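Two Hands and a Lot of Orange Bottles: a Morning With Sneha Gautam

I'd been asking Sneha Gautam for an interview since December, and when she finally said yes it came with a condition: I had to talk to her while she worked. Fine by me! She looks after the two-armed bottle cell at Trondberg, and I've wanted to hear how a cell like that gets kept in shape ever since I wrote up the Assefa packing line.

She had her laptop balanced on one knee and a tin of mints open next to her (she offered me one before she offered me a chair). I asked what she does first when she comes in.

"Hands," she said. "Always hands. I open and close every finger with nothing in it and I listen. If a joint is getting tired you'll hear it before the software tells you anything."

After that she checks the wrists, and she's fussy about the cables there. A cable that's fine with the arm tucked in can pull tight when the arm reaches across the table, so she drives each arm out to its farthest point by hand and watches the slack the whole way. She had a bad one last winter. "It took me 2 days to find. The camera kept dropping out, but only on the long reach, and I'd swapped the camera already, and the port. It was the cable clip. One clip!"

Then come the bottles. I'd assumed a bottle was about the easiest thing you could give a robot, and she laughed at me, kindly enough. They're smooth and round, so they want to roll, and the label edges lift after enough handling. Thin plastic is worse, she told me, because the cameras never see it the same way twice.

"People ask why I don't just use nice clean blocks," she said. "Well, the customer doesn't ship blocks."
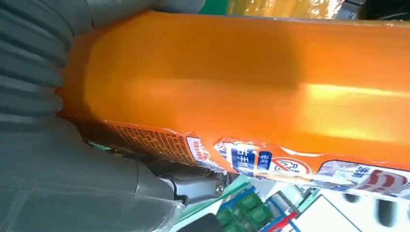
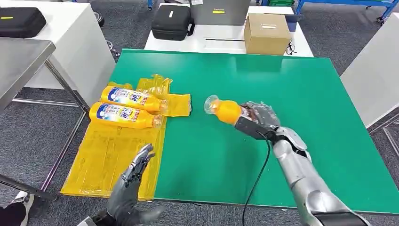
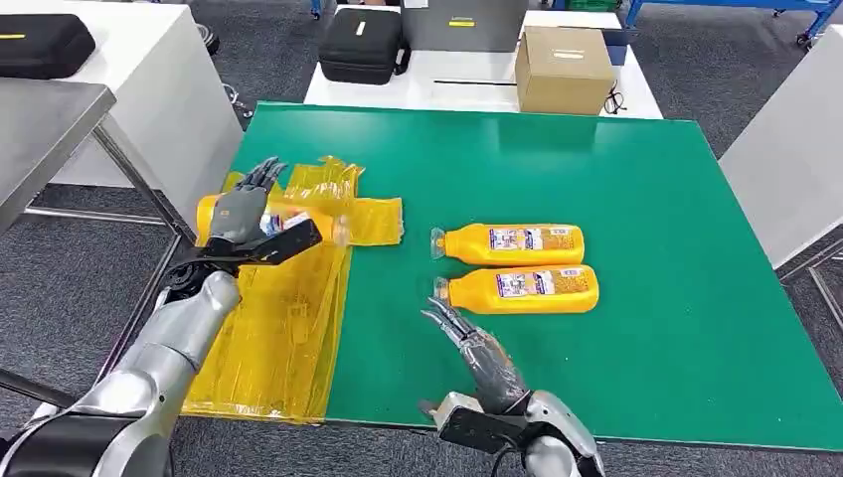 Getting the grip right

The part of the job she likes best is setting the grip, and I could tell, because she stopped looking at the laptop. Each finger has its own closing force, and she starts low and goes up a notch at a time until the bottle stays put when she tugs on it. Then she writes the number down in a paper notebook. There's a file for it too, but she trusts the notebook.

"Too soft and it turns in the hand. Too hard and you dent the bottle, and now it's a different shape for the next try, so you're tuning for a bottle that doesn't exist anymore."

She does 14 test lifts after any change to a hand, and if one goes wrong she fixes what she can and starts the set again from the beginning. I asked for her record for restarts. She wouldn't tell me.

When the two sides disagree

The other big chore is calibration. Both arms work over the same mat, so they have to agree on where everything is, and over time they drift. Sneha's trick is to bring the two hands to the same mark, first one and then the other, and compare. If they're off by more than 3 millimeters she redoes the whole thing, and that takes her 44 minutes on a good day. She used to put it off. Then she lost an afternoon to a right hand that kept closing just short of the bottle, blamed the grip settings, changed every one of them, and had to put them all back.

"So now I calibrate first and get annoyed second," she said.

I wondered if she ever lets the software do it. There's an automatic routine from Ekden that she runs overnight sometimes, and she thinks it's pretty good, but she still does the mark test in the morning. She did try to explain the math to me. I nodded a lot.

Spares, and what she'd change

Her spares live in a drawer labeled in her own handwriting: fingertip covers, wrist screws, cable clips (so many cable clips). The screws get a dab of thread locker and a paint line across the head, so a glance tells her if one has started to back out. If she could change one thing about the cell it would be the wrist connectors, which she has to reach from underneath with the arm parked at an angle she describes as "yoga."

I'd run out of questions by then, but she hadn't run out of cell to check, so I held the flashlight while she went over the left wrist. She found a screw with its paint line a hair out of place and was thrilled about it. I'm going back once the new fingertips from Cerkholm arrive, and she's promised to let me do a test lift myself.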